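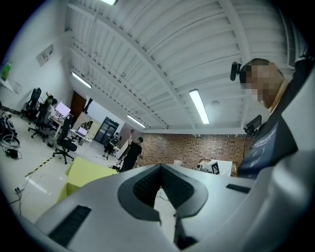
Nillby Robotics Club – Workshop Notebook
Sunday, January 18, 2026
Entry 22

Purpose of session: to resume work on the hand-held gripper following the break, to agree on a grasp list for the Mutorville student meet, and to close the open items carried over from November.

1. Items carried over

The November entry recorded that the ribbed pads were lifting at the lower corners after repeated use. The pads were removed, the seats were cleaned with alcohol, and new adhesive was applied. The pads were then left under clamps for the full time given in the adhesive instructions before any load was placed on them. No lifting was observed during the session. The matter remains open until the pads have been through a complete practice day.

The second item, concerning the naming of recordings, is closed. All recordings will carry the station letter, the task number and the attempt number, in that order. Initials are no longer to be used. Older files in the Mkhize folder will keep their present names so that the links in earlier entries continue to work.

2. Grasp trials

Trials were made with the foam block, first on a flat face and then on a corner. Flat-face grasps were satisfactory. Corner grasps were less so: the block turned in the opening as the tool was raised, and on two occasions it was dropped. The operator on the second attempt closed more slowly and held the block without difficulty. It is not yet clear whether the slower closing or the slightly deeper approach made the difference. Both should be varied separately next time.

Members are reminded that the tool is to be held level at the start of each attempt. Several recordings had to be set aside on account of a tilted start.

3. Marker tracking

Tracking was lost when the operator's forearm passed between the camera and the marker. Moving the operator's standing position one step to the left corrected this for the flat-face task. It did not fully correct it for the corner task, where the arm must reach across. A second marker position has been proposed and should be measured before anything is fixed in place.

Glare from the floor was also suspected, but the logs do not support this. Tracking held through the brightest part of the floor on every pass that was checked.

4. Software

The Nekix logging script stopped twice with a full buffer. Restarting it cleared the fault each time, although the attempt in progress was lost. The write interval has been shortened as a temporary measure. A proper correction is required before the meet – the rules allow no repeat attempts for recording faults.

5. Actions before next entry

Repeat corner grasps at both closing speeds, keeping approach depth the same.
Measure the proposed second marker position and enter the figures here.
Run the logging script for a full hour without attempts and save the log.
Order spare pad material. The remaining sheet is sufficient for one more set.

The grasp list was not agreed. Discussion to continue at the next session, with the corner results in hand.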